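Two-arm assembly cell shown at Ekthorpe open day

2/25/24

Okura opened its Ekthorpe workshop to visitors last week and ran its two-arm cell for desktop computer assembly. Some 40 people attended, mostly from repair firms and technical colleges in the area.

The cell is built on a slotted aluminium table. Parts are presented to the arms in 3D-printed fixtures, which bolt to the slots and can be changed without moving the arms. Jomar Lumbao, who leads the cell's development, said a new fixture usually needs 2 or three print revisions before parts sit repeatably in their recesses.

"Most of the error we used to see came from the tray," he said. "The arm repeats well enough. If the part is tilted when the gripper closes, it stays tilted all the way to the board."

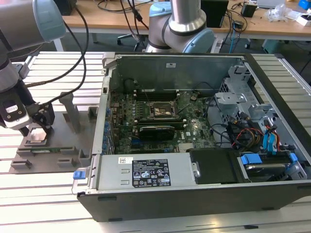

The gripper at a component in the fixture tray, with an open Dell desktop case alongside on the table.

Visitors were taken through the work in groups. Questions centred on cable handling, which remains a manual step. Lumbao said flat connectors were being tested, but that loose power leads would stay with a human operator for the present.

Sofia Triantafyllou, who runs the test programme, said the cell had logged 3000 pick-and-place cycles since November. Faults are sorted by cause and reviewed before any change to grip force or approach speed. A failed pick is retried once, after which the program halts and waits for an operator.

The fixtures are printed in Ekthorpe to drawings supplied by Boonyarit. Okura plans to install a further cell at its Kokville site, using the same table layout. Drawings of the fixture base can be requested from the Ekthorpe office.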